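About Radari

Radari is a shared robotics workshop in Hodeswood. We build hand-held grippers, the sort you carry about and work with your own fingers, so a robot arm can later learn from how people move. It began with Noreen Keogh printing jaws in her spare room one January, and we still do most of it ourselves!

Our rooms are on Ó Dubhghaill Lane, on a plot first built on in 1706, and we love them (draughts and all). Members drop in after work, usually from 6pm, pick up a pair of grippers and get going. 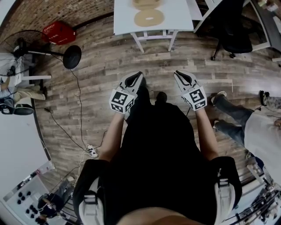
The current design is called Flina, and it's our fifteenth go at it. Every version gets tried on ordinary household things, the more awkwardly shaped the better, and we keep a list of what slips, what squashes and what we want to try next. At the moment there are 388 entries, with woven things taking up far more than their share.
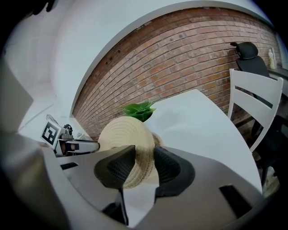

Declan Tierney wrote to us after his first month to say he'd spent years around factory machines and had never thought so hard about picking up a basket. He also asked for softer pads, and he was right, so we're working on those now.

Two hands are where it gets really fun. Holding something from both sides without twisting it takes a bit of practice, and you feel very clumsy for the first evening (we all did).
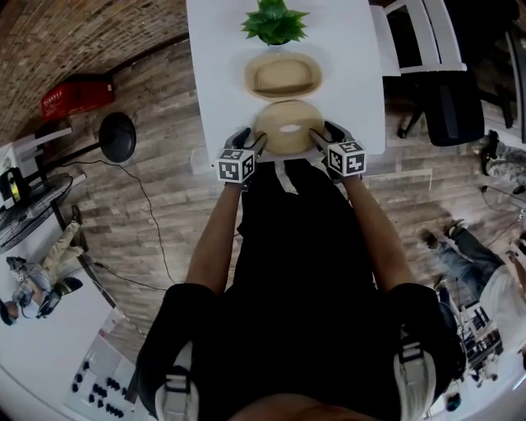

We've logged about 3000 practice grasps so far and share our drawings with anyone who'd like to build a pair at home. New members don't need to know any coding or electronics. If you can use a screwdriver, come along, and if you can't, we'll gladly show you. The kettle is by the back door.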